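Search datasets

# gromummont-laundry

Jade Girard · updated September · 14 comments · 3 shares

So, can a robot do your laundry yet? Kind of! I've been chewing on this for ages, and this set is my attempt at an answer (a partial one, sorry). It's 500 episodes of one arm moving clothes between a basket and the machines, 3,828 grasps in all, each with a start and end time.

Kohei Iwasaki wrote the labeling tool and Chie Arai fixed my labels, which were a mess. 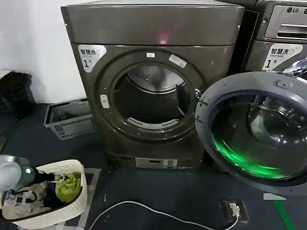 Picking up a shirt is mostly fine now. Letting go of it is where I lose my mind – sleeves hang over the rim, socks ride along on the gripper and come right back out! I mark those as `partial`, and if you think that's too generous, filter them out.

## Using it

Start with the 400 episodes in `train/`. The rest are in `test/`, please don't tune on them. Times are in seconds, and `garment` is free text, so expect "tee", "t-shirt" and "T shirt" (I know, I know).

No folding in here. Ekkachai Rattanakul is working on a folding set called Hikum, so go bug him.

## Known problems

- `grasp_end` is missing in a few files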